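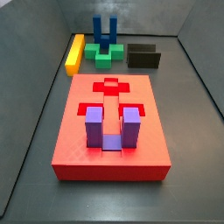
Re: [shopfloor-automation] Open day at Sarnside, is it worth the drive?

From: Ruth Treloar
To: shopfloor-automation list

Ursina Camenzind wrote:

> Has anyone on the list been to one of the Sarnside open days? We are a small
> shop and most of our assembly is still done by hand. I don't need a sales
> pitch. I want to know what they show, whether you can get close to it, and
> whether the people running it will answer questions. It would be a day away
> from work for two of us, so I'd like to hear from someone who has stood there.
>
> Ursina

Ursina,

I went on Wednesday with one of our setup people. Short version: go, but get there early and skip the talk in the main hall.

Parking is behind the Tirner building and you walk across from there. They give you a badge and a map at the desk. The map has two of the rooms swapped, so if you end up in the paint area, turn around. The room you want is the one marked "Assembly" on the door. It was quiet when we got there at 9:30 and packed by eleven.

The demonstration I'd point you to is the block assembly. The robot has to put together a puzzle of thick colored blocks on a red board with recesses cut in the top. It is a plain job to look at, but the blocks are U shapes, crosses and flat bars, and they have to go together around each other, so the order matters. Anyone who has tried to get a part into a pocket with another part already standing next to it will know why I stayed for it.

The purple U goes in upright over the middle channel. The blue one is also a U, and the fingers take it by one arm instead of across the whole block. I asked about that. The man from Sunier who was running the cell said gripping one arm lets them use a smaller opening, and they pay for it with more tilt when the block touches the board. He was straight about that, which I liked. 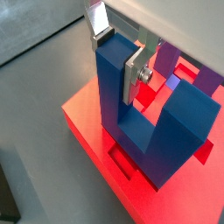
Can you bring your own parts for them to try?
Ask before you go. They take small parts if you send a drawing and the weight a week ahead, with a limit of 500 grams. We didn't know and had ours in the car the whole time.

A few other things you may want to know:

The rope is close enough that you can follow the fingers without a screen. They stop between runs and take questions then, so hold yours until the arm is parked.

There is a second cell next door from Eglītis that does screw driving. It was down for most of the morning. They had it going again after lunch, but by then we were in the queue for sandwiches and I only caught the end. I can't tell you much about it.

I asked for cycle times and got a handout with numbers for a different setup, so I would ignore those. If you want figures, ask for them in writing. I have done that and will post whatever comes back.

Rooms 5 and 515 are both on the schedule and they are in different buildings. The block assembly is in 5. We walked to the wrong one first – a good ten minutes lost.

The next open day is in June. I'd send both of your people, and have one of them be the person who does the hand assembly now. Ours asked better questions than I did.

Ruth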